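Trenumstead Bag and Surface Notes
Gallery: Packing a day bag

Packing trials at the Hurkau room, Saturday morning. The subject is the order in which books and small items go into a soft canvas bag, and the surface the bag is packed on. Layout and captions by Shanti Jaiswal.
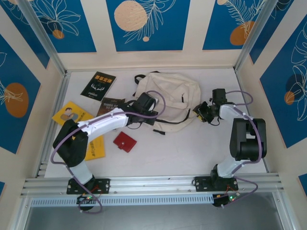

Packing order matters most in bags with no internal frame. Heavy, flat items go against the back panel, small items last. The cream backpack is laid flat for loading, black straps out to the side, with four books and a small red wallet on the same tabletop. Books of mixed size should be sorted by height before loading, spines down. The wallet goes in after them — snap flap closed, near the top. A flat-laid bag is loaded from the opening toward the base, then stood up and shaken once to settle the contents.

The Nijs packing sheet allows 36 cm of clear space on each side of the bag. Less than that and items get stacked before they are sorted, and stacked books tend to go in as a pile with the widest one on top.
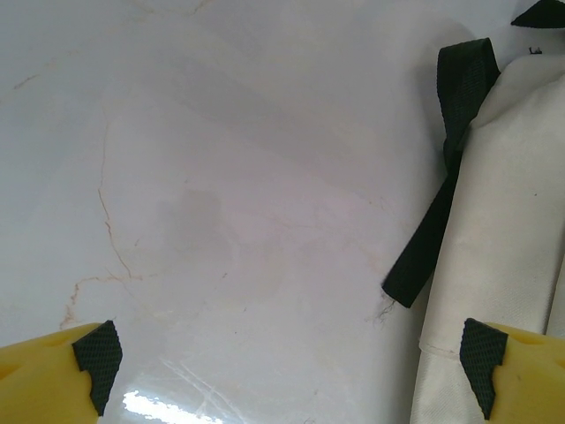 Issue 2, p. 192

Marble-look surface, white with thin tan and light brown veins. Gloss finishes return a strong glare under overhead light, and dark print on a book cover is easier to find on them than pale canvas is. Wipe with a damp cloth before loading — grit will mark both the top and the underside of the bag.

Next gallery: the Rerkel shoulder bag, two compartments, same method.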